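**Trousers keep slipping out of the gripper at the waistband - is it us or the cloth?**

*posted by stumach_club, Nov 16, 2023*

Our student project at Stumach is teaching a gripper to fold clothes, starting with demonstrations we do by hand. We have 27 recordings so far and they divide neatly into ones where the khaki trousers go well and ones I'd like to burn. The nearly closed jaws look fine to me going in:

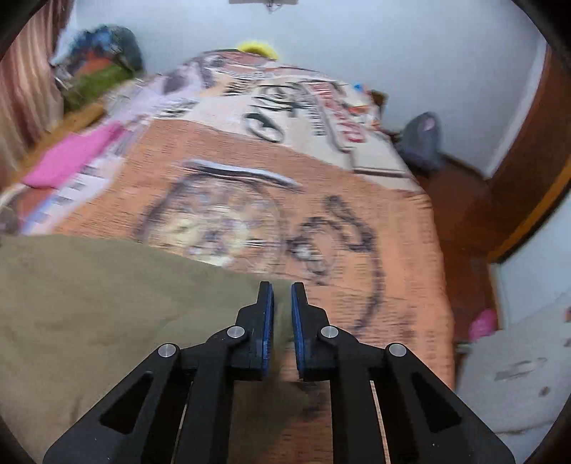

*Coming in over the bed, jaws nearly shut.*

The pink pair gives us no bother. The khaki pair has an elasticated waist, all ruffles, and it springs back the moment we let go, like a relative who wasn't quite finished talking. We need 600 usable recordings by March. You can see my concern.

Do we change the pads, change the trousers or change course?

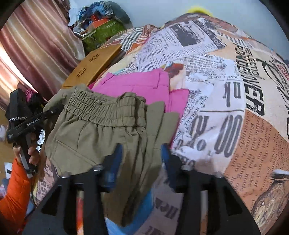
**Replies (3)**

**Grgić_fan26**

Iron them.

**flinham_folder**

Ignore the iron. We did much the same at the Flinham club last year and lost most of a term to a cardigan.

Your pads are probably fine. Grab the gathered part itself, across the ribs, and take a proper pinch of it. A single layer of stretchy stuff slides about; a bunched bit gives the pads something to bite on.
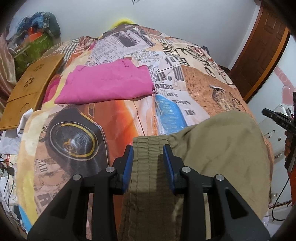
### What I'd try, in this order

1. Open wider than feels polite before you go in, then close slowly.
2. Pinch, wait a moment, then lift. We used to lift while still closing and blamed the motor for weeks.
3. Lay the elastic down and let it settle before you open the jaws. If you fling it, it comes back.
4. Do the pink pair every few goes, so you can tell whether the fault is yours or the khaki's.

Also, fold the same way every time. We had seven people and seven ideas of what "in half" meant, and whatever we trained on that lot folded like someone leaving in a hurry. Agree where the legs go and where the cuffs end up, write it on a bit of paper and be dull about it.

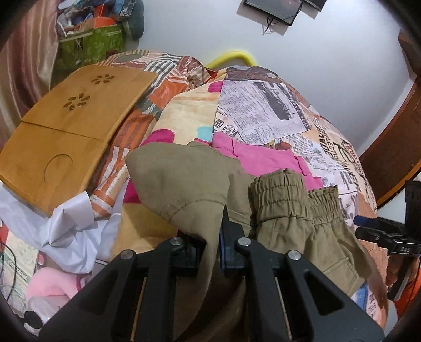

And keep the bad recordings in a separate folder. Ours came in handy later for teaching it what a dropped grip looks like, though at the time I was all for burning them too.

**cillaver_lurker**

Agree with the one above about waiting before the lift. Don't agree about the pink pair, it's a waste of battery. We only check the easy garment at the start of a session and again at the end.

Have you tried the khaki ones inside out? Ours had more grip that way - no idea why, and it looks daft.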